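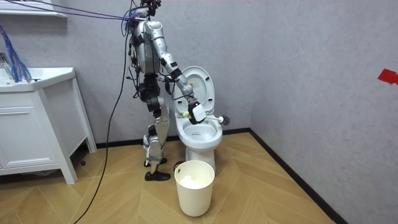 SIKACH, July

When Refilwe Du Plessis began to write rules for robots that clean toilets, her friends laughed. She did not mind it. "They laughed, and then they asked me if they can have one," she says. "After that I ask them a question back. The brush that was in the toilet, where does it go next? Then they become quiet."

Du Plessis leads the work on good practice at Foltent, a small firm which tests household robots before they are allowed in real homes. Her document has the dry name "Household Wet Rooms, Working Rules". It is 18 pages long and she is now writing the third version. We spoke in her office on a hot afternoon, with the door to the corridor open and two telephones ringing in turns.

I ask her why a bathroom needs rules of its own. A kitchen has knives and a hot stove, after all.

"In a kitchen the danger is easy to see, and everyone is careful from the start," she says. "In a bathroom people relax. It is a small room, the floor is hard, and there is one narrow place to stand. A robot on two legs must reach out in front of itself over the bowl, so its weight wants to go forward. We have a rule about the feet before we have any rule about the brush."

The rule about the feet says that both soles must be flat on the floor before the arm goes out, and that the robot may not take a step while the tool is over the bowl. If it needs to come closer, it has to bring the arm back first. The operators at Foltent found this slow and they complained. Du Plessis made the rule a little softer in the second version, and then she put it back as it was.

"I was too polite," she says. "I wanted that they like the document."

The longest chapter is about what she calls clean and dirty tools. A gripper that holds a toilet brush counts as dirty from the moment it closes on the handle. It stays dirty until a person has wiped it by hand and has signed the sheet. During that time it may not touch the basin, the tap, a door handle or a towel. It may not pick up the duster for the shelf either, even when the duster hangs very near.

"For a machine this is not natural," Du Plessis explains. "It has a list of tasks and the shortest way between them. The shortest way from the toilet goes to the washbasin, always, in every bathroom that I have measured. So we write the order of the work by hand. First the high things, then the basin, then the toilet, and after the toilet there is nothing more."

I want to know if people follow such an order themselves. She laughs for some time. Her mother, she tells me, has read the chapter and did not agree with it.

Cables have a chapter too, and this one is short. In the test rooms, any cable that runs to a robot from above must have enough slack for the full reach of the arm. A cable that lies on the floor has to go behind the feet, and one person has the duty to watch it. This person may do no other job at the same time. Du Plessis asked for that after a trial with Filtia, a partner firm, where the same man looked after the cable and the stop button. Nothing bad happened. She wrote the rule the same evening.

And the small objects of the room, the bin for example? Should they be taken away before a test?

"No, please, leave the bin," she says, and she becomes lively. "At the beginning everybody tidied the room for the robot. Millet, the company that sent us its first bathroom programme, wanted even the mat gone. But at home there is a bin beside the toilet, and there is paper in it. If the robot can work only in a room without a bin, I want to know it now, from us, and to write it in the report. The customer should not be the one who finds it."

In the present version there are five reasons to stop at once. A person comes through the door. The brush slips in the gripper. A foot moves when it should stand. The cable becomes tight. The fifth reason is simply that the operator feels uncertain, and for this one no explanation has to be given afterwards. Some colleagues wanted to delete it, with the argument that a feeling can't be measured. Du Plessis kept it. She says it is used more than the other four together, mostly by new people, and she is content with this.

The rules are not a law, and she is careful to repeat it. A firm can read them and put them in a drawer. Three firms have taken them as they are, and a further one uses only the chapter on tools. She would like to see a proper standard one day, but she expects that it needs years, and that the first meeting will be about the meaning of the word "clean".

Before I leave, I ask what she is changing in the third version. She turns the screen to me and shows a paragraph marked in yellow. It is about drops. When the brush comes out of the bowl, the robot should hold it over the water for six seconds before it moves away.

"We started with three seconds," she says. "Then I mopped the floor myself for a week."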